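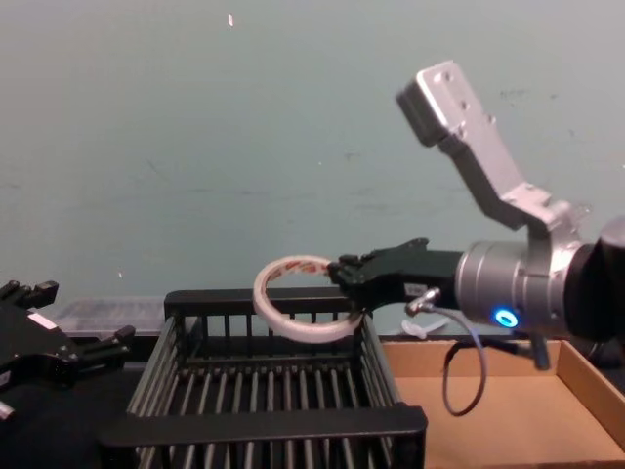

Roll of tape and wire basket, with the cardboard tray.

Using a dish rack to hold tape and other packing supplies

Posted in: Storage and Workrooms

Ellavine
Our association keeps a packing table in a shared room at Grenemton. Adhesive tape, labels and a compartment case are all stored on the tabletop, and members have asked that a fixed place be found for the tape in particular. It has been proposed that a black dish-drying rack, no longer required in the kitchen, be placed against the wall for this purpose, with a shallow cardboard tray beside it.

I should be grateful for advice on two points. Is a rack of this type suitable for rolls of tape, and should the case stand behind it or be moved elsewhere? The room is in use until the evening and the arrangement must be simple enough for any member to follow.

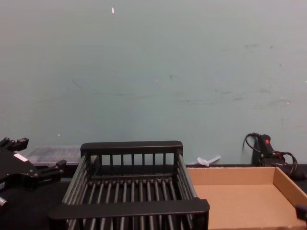 Page last changed: March. Replies: 2. Views: 1,587.

Kettunen
A dish rack is suitable, subject to the following remarks.

Wide rolls should be laid flat on the rods. A roll stood on its edge between the dividers may be held well enough if it is narrow, but a wide roll will tend to lean and may work its way out when the rack is moved. Laid flat, it can be lifted by the rim with one hand.

The rack should be fully dry before it is transferred from kitchen use. Moisture left in the joints of the rails will reach the edges of the tape, and tape that has been damp along one edge is difficult to start. Wipe the rails, turn the rack over and leave it overnight.

With regard to the case, a low container may be kept between the rack and the wall provided that its lid can be opened without shifting the rack. Leave a gap of 13 cm if the lid is hinged at the back. Items in daily use should be taken out of the case and placed in the cardboard tray.

It is also advisable to inspect the wall before the position is made permanent. Painted walls behind worktables become scuffed, and the marks are more easily washed off while the table can still be drawn forward. Use a soft cloth, warm water and a little washing-up liquid.
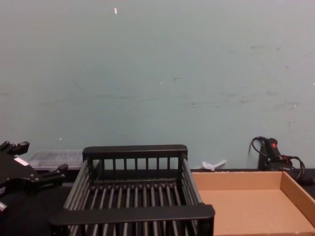
Bikholm would not keep tape in an open rack at all. Dust settles on the sides of the roll and you end up with a grey line down every parcel. Put it in a drawer. If you have no drawer, a box with a lid will do, and the rack can go back to the kitchen where it belongs. Agree about washing the wall, though.

Ellavine
Both replies are noted with thanks. The rack will be retained for the present, with the tape laid flat as advised, and spare rolls will be kept in a closed box under the table. The question of dust will be looked at again when the room is next cleaned.
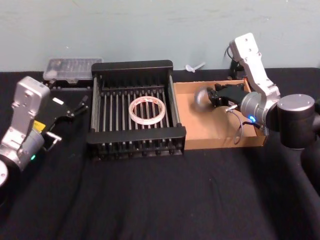

Tape laid flat on the rods of the rack, clear storage case behind.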